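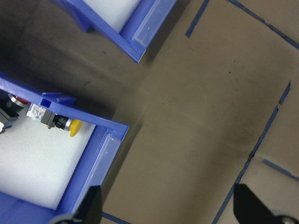 Section 4: Setting Up Your Stream Sampling Station

Welcome back! If you've made it through Section 3, your Vekix stream kit is unpacked and charged, and you're ready to take it down to the water. The Vekix is meant for people who look after rivers close to home, whether that's a village watershed group, a school, or one family with a creek behind the barn. Before you go, find two containers for your sample bottles, one for clean bottles going out and one for full bottles coming back. Blue plastic bins with good stiff walls do nicely, and a white foam insert in one of them keeps the glass from knocking together on a bumpy track. After that it's mostly a matter of choosing your spot and taking your time.

Choosing the spot

1. Walk the bank for a while before you put anything down. You want moving water, knee-deep or less, with a firm bottom and an easy way out again. People who fish or wash along that stretch usually know it far better than any map does, so do stop and ask.

2. Stay well upstream of bridges, pipes and cattle crossings, unless one of those is the very thing you're keeping an eye on.

3. Write down the station name and the site number. Our own practice river, the Plonside, has its main station at 2189, and you'll see that number in the sample screens all through this guide. Yours will be different, of course!

CAUTION: Never wade alone, and never wade after heavy rain. A river that looked gentle in the morning can come up fast. If you can't see the bottom, take your sample from the bank with the long pole.

Placing the probe

4. Drive the Coste stake into the streambed until the yellow line is level with the gravel. On rocky bottoms, use the weighted foot instead (it's in the side pocket, and it's heavier than it looks).

5. Clip the probe to the stake with the sensor facing upstream. Give it a gentle tug. It should stay put.

6. Switch on the logger and wait 10 minutes. The numbers will hop around at first while the probe gets used to the water, so pour yourself some coffee and leave it be.

7. When the light turns steady green, press SAVE. The logger holds 3375 readings before it begins writing over the oldest ones.

Note: If the light is still blinking after the full wait, lift the probe out, wipe the sensor with the soft cloth, and go back to step 5. Fine silt is nearly always the culprit.

Filling the bottles

8. Rinse each bottle 2 times with river water, emptying it downstream of where you're standing.

9. Fill it below the surface with the mouth pointing upstream, and cap it while it's still under.

10. Label the bottle right away with the station, the time and your initials. Pencil holds up better than pen on damp labels.

Note for cold places: Users at the Hakivik station sample through the ice in January. If you plan to do the same, please read the winter section first, and keep the logger inside your coat between readings.

Section last revised Jul 8, 2023. Continue to Section 5, Sending In Your Readings.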